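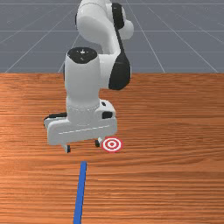

Kitchen and workshop tips for small charities and community groups

Members of the Hestham network often share one building between many groups, and the kitchen and the workshop are the two rooms where most of the complaints begin. We have collected the tips below from our members' newsletter. Most of them cost nothing.

The kitchen

Label every shelf with the name of the group, not the name of a person. People leave, and then the rice stays for three years under the name of somebody whom no one remembers.

Keep one shelf for food that is free for all. Write the date of opening on each packet with a wax pencil, which holds better on plastic than a normal pen. Tea, sugar and salt can be bought together. One member group, Biten, buys them two times a year for the whole building and divides the bill by the number of keys, and this has ended a long quarrel about milk as well.

To clean a kettle with limescale, fill it halfway with equal parts of white vinegar and water, bring it to the boil, switch it off and leave it for one hour. Rinse it well, boil fresh water once and throw that water away. Put a note on the kettle while you do this!

Tea towels should go home with somebody after each event and be washed at a high temperature. A wet towel in a closed drawer will smell by the next morning, and the drawer will also smell.

If you cook for a large group, weigh the dry rice or pasta. We count 75 grams of rice per person as a side dish and a little more when there are many teenagers. Cooked rice must be cooled quickly on flat trays and put in the fridge. Do not leave it in the big pot until the washing up is finished.

The workshop

Draw the outline of each tool on the board where it hangs. Then a missing tool is seen at once, and the last person to leave can check the board in a minute.

Screws are best kept in clear jars. Please do not mix them "for now". At Kuvov the members once sorted a tin with 589 screws in it, and only a few sizes were worth keeping.

Sandpaper lasts longer if it is stored flat and dry, under a piece of board. For old varnish begin with a coarse paper, and finish with 200 or finer if your shop has it. Always sand along the grain.

Rags with linseed oil are dangerous, as they can heat up by themselves and catch fire. Spread them flat outdoors until they are fully dry and stiff, or keep them under water in a metal tin with a lid. Never put them in the bin in a ball.

A drop of oil on the hinges in March, before the busy season, is enough for most cupboards. Wipe off what is left, or it will collect dust.

Paying for it

Small repairs are easy to forget when the budget is written. Our suggestion is to have a separate line for kitchen and workshop, even if it is a small one. The Javier hall started with 2,000 for the year and spent most of it on a second-hand fridge - a good decision, in our view, because the old one was warm at the top and frozen at the bottom.

Keep the receipts in an envelope inside the cupboard door. When a funder asks for the running costs of the building, you will have them ready.

Member groups may copy this page and hang it on the wall. If you have a tip of your own, send it to the Hestham office and we will add it to the next version.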